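Subject: Re: [cell-faults] jaw current trips on wheeled luggage, station B
From: Dima Khoury
To: cell-faults list

Ikhsan Santoso wrote:
> Third stop of the shift at station B. Controller reports over-current
> on the jaw axis, then drops the arm to hold. Happens only on hard-shell
> cases with double casters. Soft bags run clean. I cleared it twice and
> it came back on the next hard case. Log attached, fault is 567 each
> time. Is this the jaw motor going, or are we asking it to do something
> silly? Rasha wants to know whether to pull the arm before nights.

Don't pull the arm yet. I went through the log and I don't think the motor is at fault.

Look at the position trace next to the current trace. On a good pick the jaw closes, current rises once, and position goes flat. On all three of your stops the current rises, falls back, then rises again with the jaw still traveling. The part is moving between the fingers after first contact. A worn motor or a dry screw would show a high baseline through the whole stroke, and your baseline is the same as it was in September.

The Prammont recipe puts the approach point at the wheeled end, on the corner of the case. That was fine for the old test cases with fixed wheels. A caster can swivel, so the fingers land on a tread that turns away from them and the force loop chases it until it hits the limit.
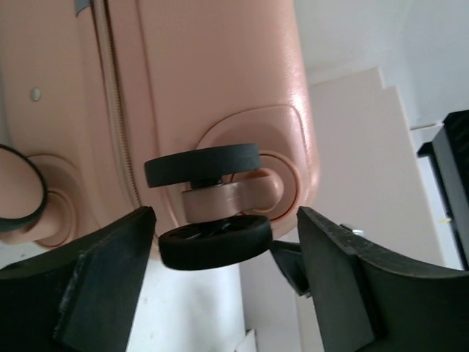
Does fault 567 also come up when the jaw motor overheats?
Thermal trips have their own code, 117, and it does not appear anywhere in the attached log.

Second point, and the one I care about more. The arm went to hold with the jaw still energized. Per the cell risk assessment, a jaw over-current is supposed to remove jaw power and keep the brakes on. Joelle Ghanem found the same thing on the Bromard cell: the setting goes back to default when the controller firmware is updated, and the backup does not restore it. So if anyone reaches in to free a case after a 567, treat the jaw as live. Lock out at the cabinet first. The screen saying HOLD is not a lockout.

What I'd like done, in this order:

Check the jaw fault reaction at B and at Gresidley, both cells. It should read "power off, brake".

Cap the closing force at 20 percent for any hard-shell class until the recipe is changed. Expect some dropped picks.

Move the approach point off the casters and onto the shell. Cleiton Prado has the old Zakharchenko offsets - they were cut for a different finger length, so don't load them as they are.

Inspect the fingertips on the next planned stop. If the edges have rounded over, send me the part number and I'll order a set.

I also want the current trace sampled faster. At the present rate the first peak is up to two samples wide and I am guessing at its height. 1,000 Hz is available on that drive, and the log disk can take it for one shift.

Ikhsan, please post the trace from the next hard case after the force cap goes in, whether it stops or not.

Dima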